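Seven months into the cell at Andport and the question I get most from the other sites is still cycle time. It is the least interesting number we have. The arms are slower per panel than a trained bench operator and will stay slower, and the business case never depended on it.

What changed is how the work is divided. Before the Grisura line moved over, an operator picked a panel, checked the edges, seated it in a holder and logged it, 1,000 panels to a batch. Now the arms do the pick and the seating. The operators set up the holders, clear faults and decide what counts as a bad edge. That last item used to live in people's hands. Writing it down as a procedure took most of September, and two of the shifts disagreed on it until the end.

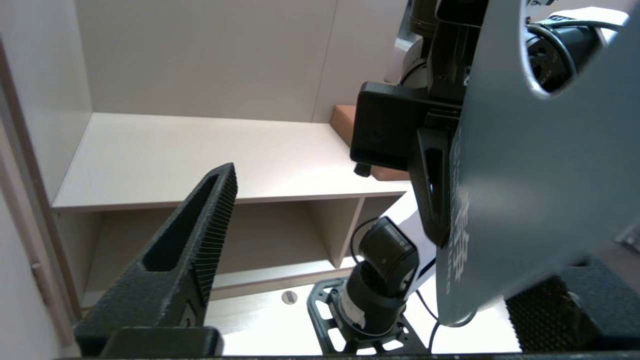

Fault clearing was badly underestimated in the plan. We assumed a stop would be handled by whoever was nearest. In practice, whoever was nearest was halfway through something else, and the cell sat idle until they finished. Veltcombe had already solved this by giving one operator per shift the cell and nothing else. We copied it. Output went up and so did complaints, mostly that the job is dull for long stretches and then suddenly is not. I think the complaint is fair. We now rotate the position at the midpoint of the shift - a small change, but the handover notes have improved a lot.

The other thing we missed was pay grade. Operators were teaching waypoints and adjusting grip settings under a job description that still said "manual assembly". It took seven weeks to get that corrected, and it should have been done before the first arm was powered up.

The seating step remains the one I watch. The holder has a narrow channel, and a small angle error at the top of a panel matters a lot at the bottom corner. Our acceptance run is 100 consecutive insertions with no operator touch.
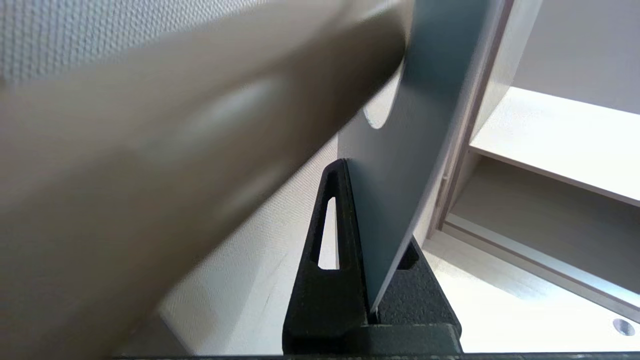

*Panel in its holder, lower end in the slot.*

Next on the list is Ghiță, where the benches are older and the shifts are longer. I have asked for the job descriptions first this time.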